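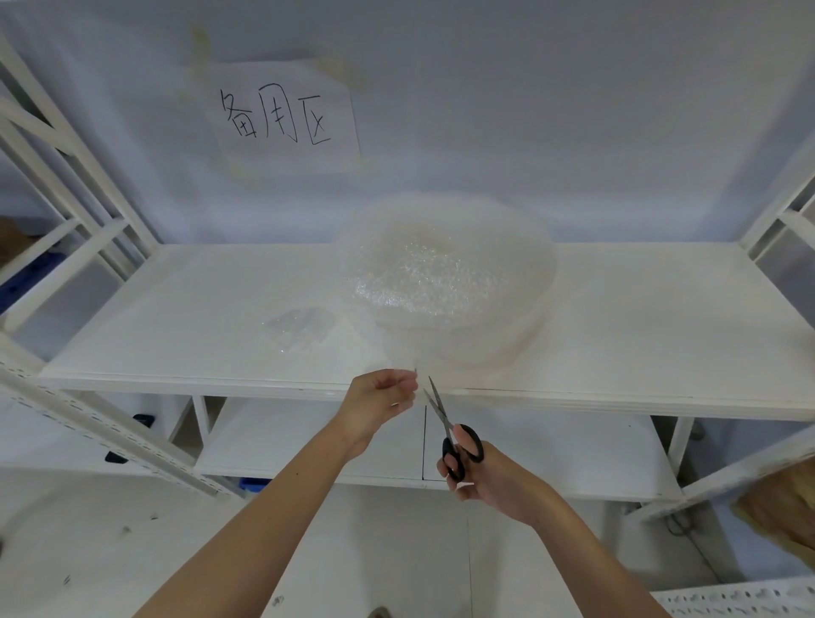
Page last changed: April, 6:40 pm

Rain gauge reading way lower than the neighbors - what am I doing wrong?

posted by gravelroad_Plilari

Moved up to Plilari last fall, elevation 2,467 feet, first spring here. Got a plain plastic tube gauge, screwed it to a fence post by the garage. Every storm I come in low. Last one the Clokotgate station had 1.3 inches, I had 0.8. Guy down the hill had 1.2. It's been windy, gusts in the 30s most afternoons, then sleet and wet snow mixed in. Is it the gauge or the spot? Also do I leave the funnel in when it might snow?? Don't want to buy another one if I dont have to.

Share (12) | Print | E-mail this

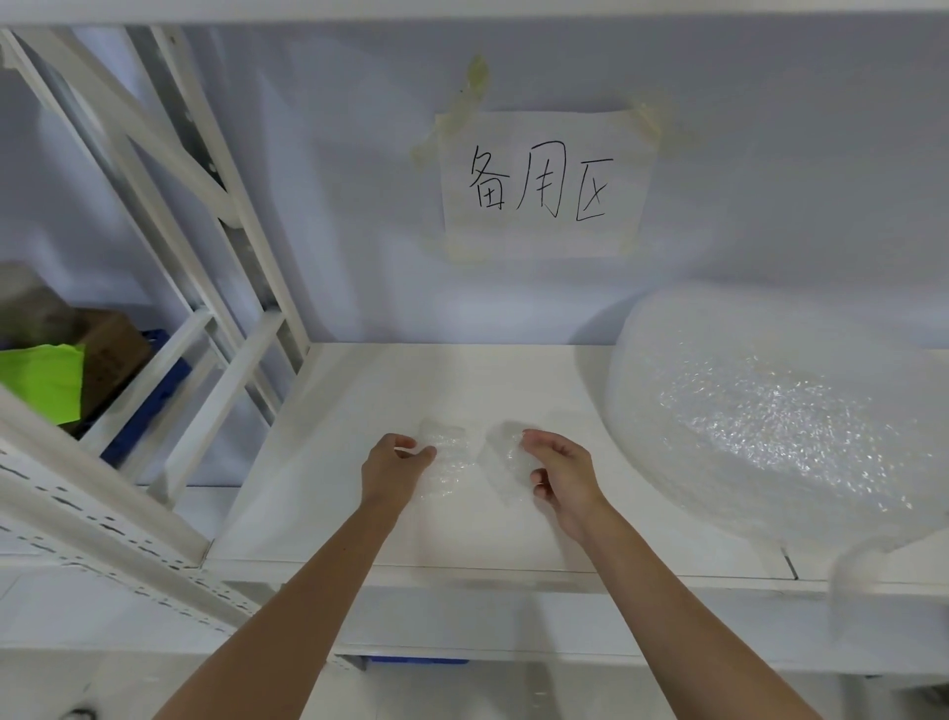

Photo: Clokotgate Weather Help

posted by Olszewski

It's the spot. Garage is blocking it. Rule I go by - gauge should be at least twice as far from a building as the building is tall. Mine was next to the shed for years and read low any time the wind came from the west. Moved it 20 feet out in the yard and now I'm within a few hundredths of the station most days.

Post matters too. Top of the gauge should stick up a few inches above the top of the post, and cut the post on a slant so drops dont splash in. Check that it's level.

Snow - take the funnel AND the inner tube out, leave just the big outer cylinder. Bring it in, melt it, pour it thru the funnel into the small tube and read that. If you leave the funnel in, wet snow caps it over and the rest blows off. Probably where some of your missing moisture went.

Wind will still cost you a bit, no way around that on a ridge. 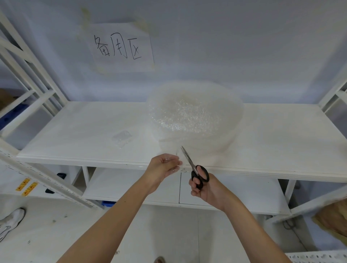 Last updated 9:15 am by site staff

posted by steltulero_wx

same thing here in Steltulero. could just be the storm tho, spring showers are spotty, I've seen over 400 yards make a real difference. read it same time every morning, 7 am for me, and compare a whole month before you worry about it. one storm doesnt mean much

2 comments | Share | Print | E-mail this

Contact us | © Clokotgate Weather Help | Back to top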